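Speaker notes: Shared desks, small objects
Wednesday session, Judthorpe office fit-out stream
Speaker: Eusebio Peñalver
Running length: 40 minutes including questions

Opening

Start with the problem statement. A shared desk is used by more than one person in a day. The furniture is usually specified well. The small items that end up on it are usually not specified at all. At Mekbridge we reviewed the desk equipment policy for the Judthorpe site, and the longest section dealt with chairs. Markers, mice, pads and stands had a single line between them: "accessories as required."

Pause here. Ask who in the room has a written standard for what stays on a desk overnight. Expect few hands.

Part one: surface

The surface decides more than people expect. A hard laminate top is easy to wipe and lets a marker roll. A fabric or pile top holds small objects where they are put, but it holds lint too, and an optical mouse can track poorly on a dark pile. If the top is soft and dark, a mouse pad is part of the desk and should be on the equipment list.

Corners: rounded corners are worth specifying where the table stands beside a walkway. Castors: lock them before anything is laid out. Mention the Unura table trial, where the lock was skipped and the whole layout had to be set again.

Colour contrast. Pale items on a black top are found quickly. Dark items on a black top get left behind at the end of the day. The laptop stand is the usual one, as so many are sold in black and fold flat.
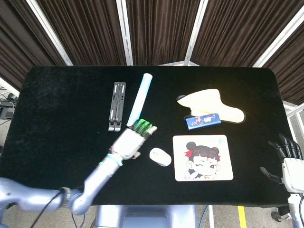
Part two: zones

Divide the top into a pointing zone, a writing zone and a parking zone. The pointing zone takes the pad and the mouse. For a right-handed user it sits right of centre. The mouse parks on the pad when the desk is not in use. Beside the pad is tolerable during the day, but it should not be the end-of-day position.

The writing zone takes one marker or pen, cap on, lying parallel to the front edge. A marker left on a diagonal takes up more of the top than its size suggests, and on a hard surface it will find the edge sooner or later.

The parking zone takes anything that folds. A folded laptop stand goes at the far left, long side parallel to the side edge of the table. When the stand is opened it moves to the centre, and the parking zone stays clear until it comes back.

Skip the next paragraph if running behind.

Note on printed pads. Staff bring their own, often with cartoon characters on them. Facilities people ask whether these should be allowed. Our view is that the print makes no difference to the layout and the pad can stay if it is flat and clean. Patterned pads have one technical issue: some older mice jump where the print changes sharply from light to dark. Test before arguing.

Part three: items with no zone

Every desk collects a few things that belong to none of the three zones. Shoe insoles, snack packets, small packets of anything. They tend to be stacked on one another, and the stack then gets treated as a single object and moved about for weeks.

The rule we adopted at Judthorpe: an item with no zone goes in the tray at the end of the row by close of day. Carretero supplied the trays. Each tray is shallow on purpose, so that it has to be emptied. Insoles and other footwear items go to the locker and never to the tray.

Part four: cost

The site budget for desk accessories was $3,075. Of this, $2,000 went on pads and stands. The remainder covered trays and labels. No money was spent on software. State this plainly, as the question always comes up.

Reset time is up to 2 minutes per desk once the zones are known. Most of that goes on the stand and the mouse. Do not promise savings beyond this. We have no figures for them.

Questions likely to come up

Left-handed users: mirror the pointing and parking zones. The writing zone does not change.

Cable mice: allow them, but route the cable off the back edge.

Fabric tops: lint roller weekly, no spray cleaners. Check the supplier's sheet first.

Curtained or screened rooms: keep the table far enough forward that the fabric does not drag over the back edge of the top.

Leave the zone sheet on the side table for people to take. Spare copies are in the blue folder.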